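Which white paint for a tabletop that gets used every day?

Posted in Home & Repair, Vundovcombe Neighbors Help

pedal_and_pine
Hello everybody. I have an old kitchen table with a top of solid pine, and I would like to make it white and matte. My first try was with wall paint that was left from the hallway. It looked nice for one month, then every cup left a ring, and near my usual chair the paint became shiny from my sleeves. I have now sanded everything back to the wood.

My questions are which kind of paint I should take, if I need a varnish over it, and how long I must wait before we eat on it again. We are a family with small children, so it will be wiped many times a day. I would like to spend less than 600 crowns if it is possible. I already have a foam roller and a good brush. Thank you in advance for your patience with my English.

marrow_lane
Just buy a tablecloth lol. But if you must paint, anything that says "floor" on the can. Floors get walked on, so a table is easy for it. My brother did his with gray floor paint and it is still fine.

tilde_workbench
I am also not a native speaker, so we are two! I have painted four tables in my life and the first two were bad, so I can maybe save you some trouble.

Wall paint stays too soft for a table. Please take a water-based enamel made for furniture or for trim. Pine has knots, and the knots will come through white paint as yellow spots after some months. For this you need a stain-blocking primer, two thin coats, and a third one only on the knots. I used the one from Pedari, and the paint was Zetoritz satin. I paid 874 crowns for both cans together, so it is a little over your budget, but half of the paint is still in my basement.

Sand lightly between the coats with 220 paper and remove all the dust with a damp cloth. Work with the roller in one direction, the long way, and don't go back to a place that has started to dry. I did this on my second table and you could see it from the door.

About the varnish — I would put a clear matte water-based one, two coats. Check that it is written "non-yellowing" on the can. Very flat varnish shows finger marks and is harder to wipe, so if you can accept a small shine, your life will be easier. At the end mine looked smooth and plain, like the white matte top here:
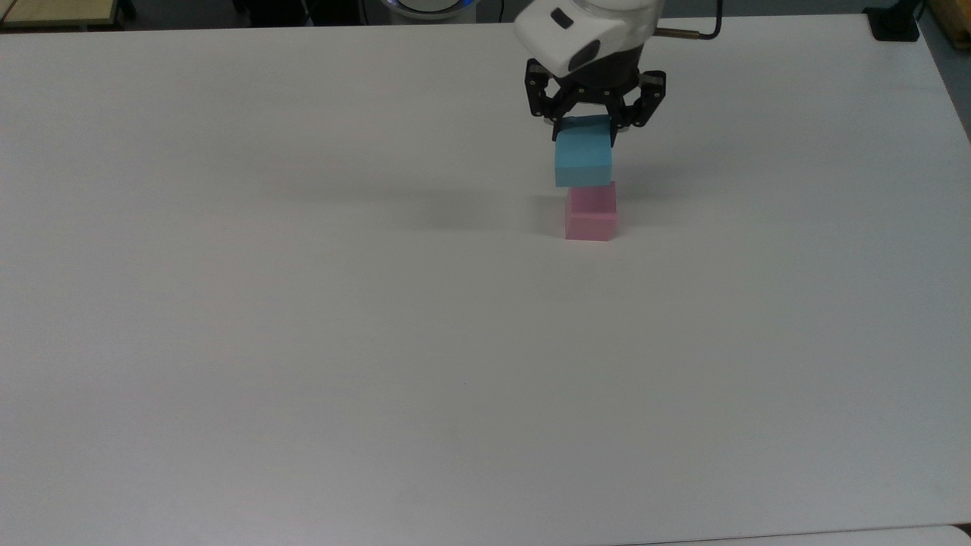

Plain white tabletop with a smooth matte finish.

For the waiting time, read the can, but dry and hard are two different things. With mine I put plates on it after three days with a cloth under them, and I waited 20 days before I let anybody put something hot or heavy on the bare surface. Do it in May or later if you can, when the windows may stay open.

pedal_and_pine
Thank you very much, this is more than I hoped for. I did not know about the knots, and I have at least one very big one in the middle. I found the same primer at Shezi in the smaller can, so I will start with it and look for the enamel after. Can I use the same foam roller for the primer and the paint, if I wash it well?

tilde_workbench
Better to take a new one for the last coats. The washed ones lose small pieces of foam, and you will find them in the paint when it is already too late to pick them out.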